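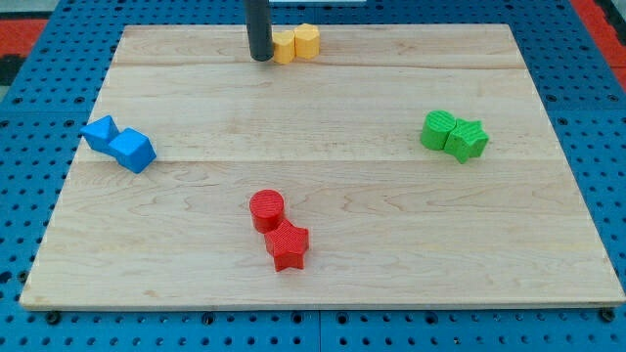

Perkwood will change how it grades edge-glued maple panels in October, after a moisture review at its Merholm plant. The company tested 669 panels held in storage for five months and found 149 outside its flatness limit. Most of the rejected stock had been glued up from wide planks, with few joints to spread seasonal movement. On a pale maple board built that way, the seams can be hard to pick out against the faint, wavy grain, and small blocks in yellow, blue, green and red stand out far more than the joints do. Buyers often choose such panels for that reason.

Under the new rules, planks will be sorted by moisture content before gluing, and any two neighbors must read within one percentage point of each other. Panels will rest flat for 5 days after pressing, then be measured corner to corner. Stock that fails will be ripped and reglued in narrower strips.

The Taltiveck warehouse, which holds about 205 panels made under the old rules, will sell them as second grade. Prices for first-grade panels stay the same through the end of the year. Orders already confirmed will be filled from newly measured stock, and delivery may run a week longer than quoted.

14 shares
3 comments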